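Do you really need to iron anything?

Posted November 27, 2024

I get a certain kind of email now that this blog has a few readers. Last week's was from Beathag Menzies, who wanted to know what I think of "wrinkle release" sprays and whether she can finally give her iron away. She had seen an ad for the Plustia one. I had seen the same ad, probably forty times, because once you search for anything laundry related the internet decides you are a person who wants to hear about laundry until you die.

My short answer was that it's mostly water. My long answer is this post.

I should say where I'm coming from. I don't enjoy ironing. I don't find it calming, and I have never understood the people who do it in front of the TV as a treat. I would love for one of these products to work. That is exactly why I don't trust myself around them, and why I make myself read the back of the bottle before the front.

The back of the Plustia bottle says water, a softening agent, something to help it spread, and perfume. The front says it "relaxes fibers in seconds." Well, yes. So does water. Cotton wrinkles because the fibers get bent and then dry in the bent position. Get them damp again, pull them flat, let them dry flat, and the wrinkle mostly goes. Your grandmother did this with a bowl and her fingertips.

I tried it anyway, on two shirts from the same store that had been through the same wash. One got the spray, one got tap water from an old plant mister. I hung them both on the shower rail and smoothed them down with my hands. After they dried I could tell which was which by the smell. The sprayed one was a little softer at the collar, maybe. I showed both to Aslı Karaca, who lives upstairs and has strong opinions about collars, and she picked the water one as the better of the two. One neighbor is not a study, I know. The people selling the spray don't show me a study either.

Then there are the steamers. The handheld kind is a different case and I have changed my mind about it a little. I used to say they were useless. What I'd say now is that they are fine for things that hang well and don't need a crease: dresses, anything with some polyester in it, curtains if you have the patience. On a thick cotton shirt straight out of the dryer they take forever, and you end up with a damp shirt that still looks like you slept in it. The Gultel I borrowed in April ran out of water halfway down the second sleeve. It also has a brush attachment, and I could not work out what the brush was for. The manual says it "opens the weave." I have no idea what that means and I suspect the manual doesn't either.

What bothers me more is the number game. The Gultel box says it heats up fast and puts out a lot of steam per minute, in type so big you can read it from across the store. The Karabulut iron I already own says 2,572 on the box, which is apparently watts. Is that better than a rounder number? Who measured it down to the last two? I asked in the store and the man told me more watts means fewer wrinkles. I don't believe that. More watts means it gets hot sooner and stays hot when you push it over something wet. After that it is you, the board and how damp the shirt is. A reader called Leonidas Chrysikopoulos wrote to me after my dryer post to say he's been using a secondhand iron with no steam at all for years, with a damp dish towel on top of the cloth, and gets a sharper crease than anything I've shown here. I believe him.

The other promise is the "non-iron" shirt. I own two. The cotton is treated with a resin so it holds its shape, and for a while it really does. Then it doesn't, first at the elbows and then around the buttons. Mine had stopped being non-iron well before they were worn out, and by then they felt stiff and a bit plasticky, and they held on to sweat in a way that plain cotton does not. I paid extra for that. If you wear one twice a month to a wedding, fine. If you wear it to work, I'd save the money.

So what does help? Boring things. Take the clothes out of the machine when it stops, and yes, I also forget. Don't stuff the drum. Shake each shirt hard, once, before you hang it – I mean so that it snaps. Button the top button. Use a lower spin if your machine lets you. Mine goes down in steps from 1,000, and 660 is not even one of the choices, although a laundry forum I used to read insisted it was the magic number. I've been through three washing machines and never met one that offered it.

Folding is the part people skip, and I think it does more than any spray. A shirt that comes off the line flat and gets folded flat stays flat. The same shirt tossed over a chair with the pillowcases is wrinkled by dinner. Plaid and gingham hide it a bit, white hides nothing. Whether you need one of those plastic folding boards from Skakulis is another question. I'd say no. A magazine does the same job and you can read it afterward.

I also don't fold everything. I don't fold underwear, I don't fold gym clothes, and I gave up on fitted sheets years ago after watching 5 different videos by 5 different cheerful people, none of whom seemed to own a sheet as old as mine.

To go back to Beathag's question: keep the iron. You might only use it for the collar and cuffs, which takes a couple of minutes a shirt, but nothing I have tried does those properly without one. If you already have a bottle of the spray, use it up and then refill it from the tap. I'd be curious whether anybody in your house notices.

Next time I want to look at dryer balls. Yavuz Tatlı has lent me his set and swears they cut his drying time. We'll see – I have a kitchen scale and a timer and I am not in a generous mood.
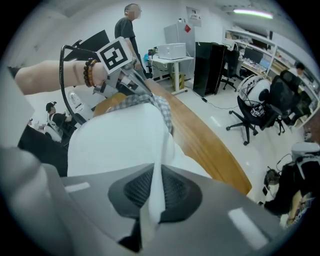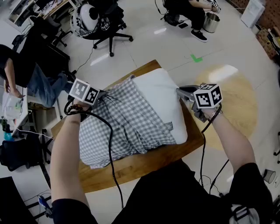 Checked fabric again, gray and white. Still on the side of gingham.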